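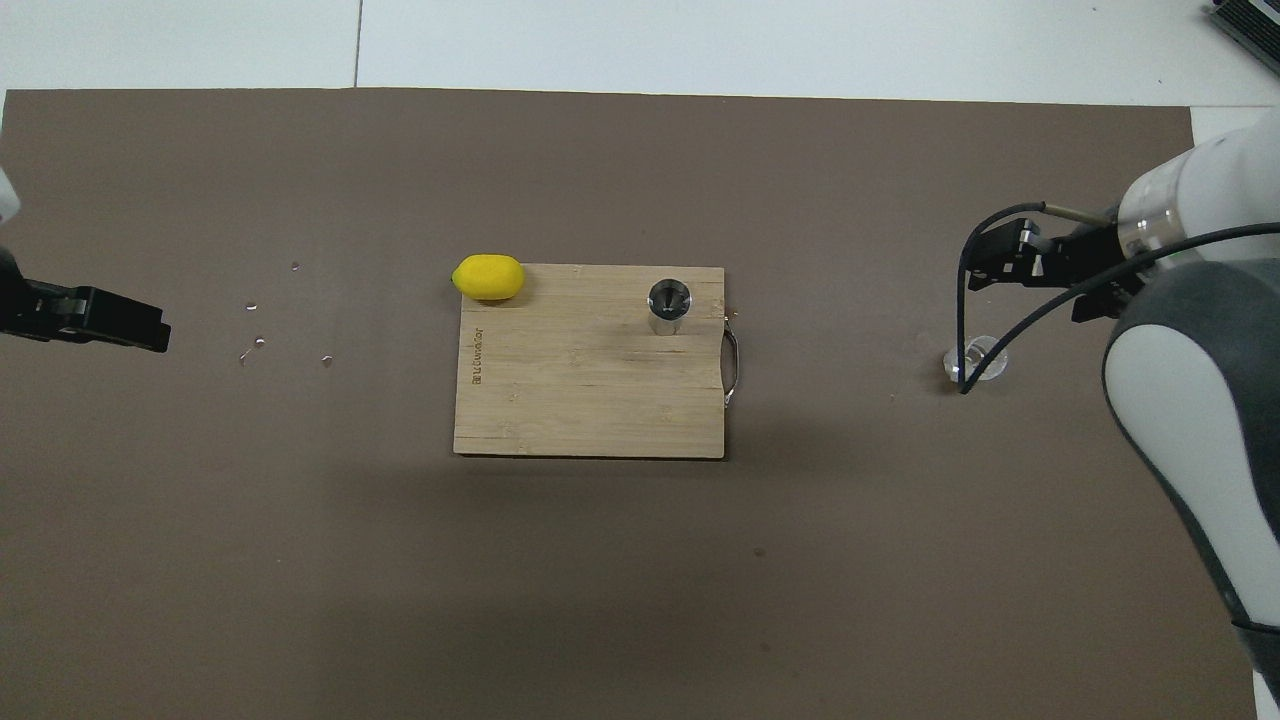

4. Oiling the board before first use

Your Solano board leaves our workshop with only a thin coat of oil. Please give it two more coats at home, before any food touches it.

1. Wash the board with warm water and a little dish soap. Do not soak it.

2. Dry it with a towel and let it stand on its edge for 6 hours.

3. Sand lightly with 3000 grit paper, always along the grain. 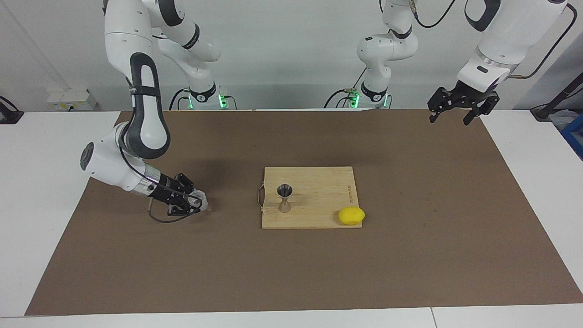

4. Wipe away the dust with a dry cloth. If you use a damp cloth, wait again until the surface is fully dry – oil does not go well into damp wood.

5. Pour a spoon of Trirach oil on the middle and spread it to all sides. Leave it for 20 minutes, then wipe off what remains.

6. Turn the board and repeat.

CAUTION: Oily cloths can catch fire by themselves. Lay them flat outdoors to dry before you throw them away.

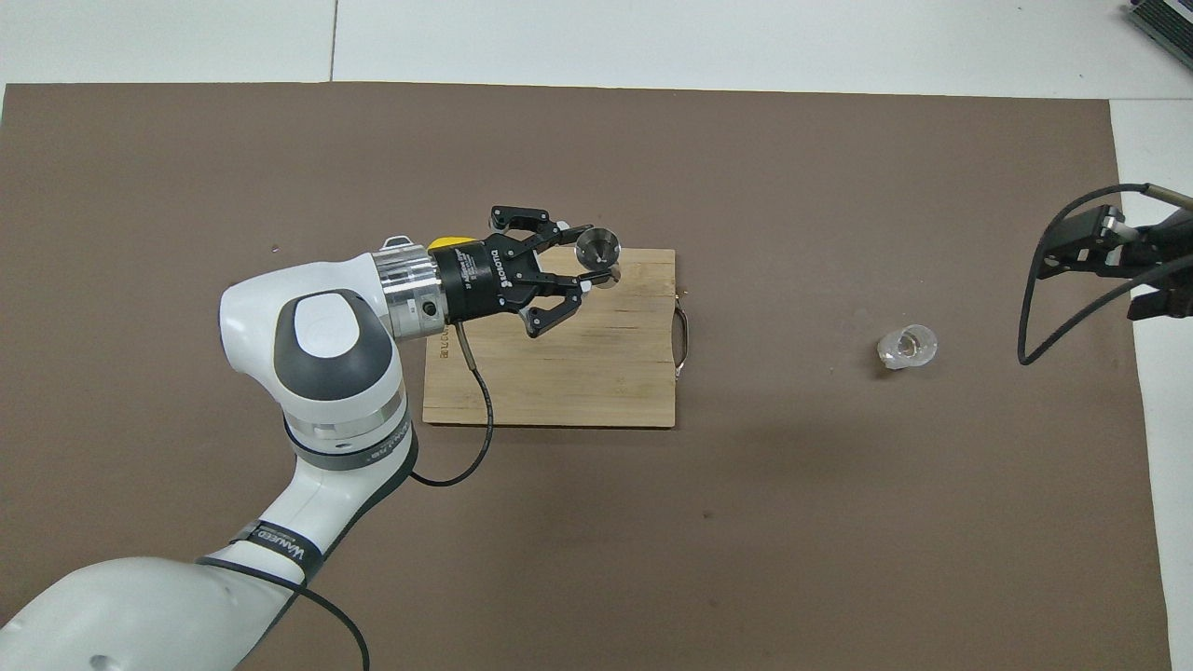 Oil leaves stains on a table that are difficult to remove, so protect the table first. A large brown sheet under a light wooden board, with plenty of room left on the sheet, is a good arrangement. Old newspaper is less good – the ink can go into the wood.

Note: Buzatu wax may be used over the oil, but wait until the second coat feels dry. Keep the room near 23 °C if possible. For boards bought before November, see section 6.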